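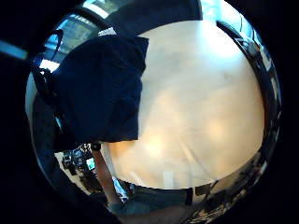 Navy cloth, pale surface, and the desk corner that needs sorting.

Help wanted: folding and tidying, Osei workroom

Skidico is looking for people to fold cloths, wipe down surfaces and straighten out desks. Part time, 4 hours a shift, mornings or afternoons. 18 places open. Start right away if you can.

What you'd do:
Lay a cloth out flat, smooth it, fold it, stack it. Again with the next one.
Wipe smudges and streaks off light surfaces. No scouring pads please.
Coil cables, group the small stuff, leave desks so the next person can sit down and work. Screens stay on, dont unplug anything without asking.

No experience needed. Should be OK standing for most of a shift and handling fabric all day. Left handers very welcome, we are short on them.

Pay is 100 per shift, paid at the end of the week. Lunch not included but theres a fridge and a kettle. Wear plain sleeves, no big rings or bracelets.

To apply: short note to Esben Toft at the Skidico front desk, with your name, phone and which shifts you can do. No resume. Mornings are filling up faster then afternoons.

Posted May 2026. Next round in October.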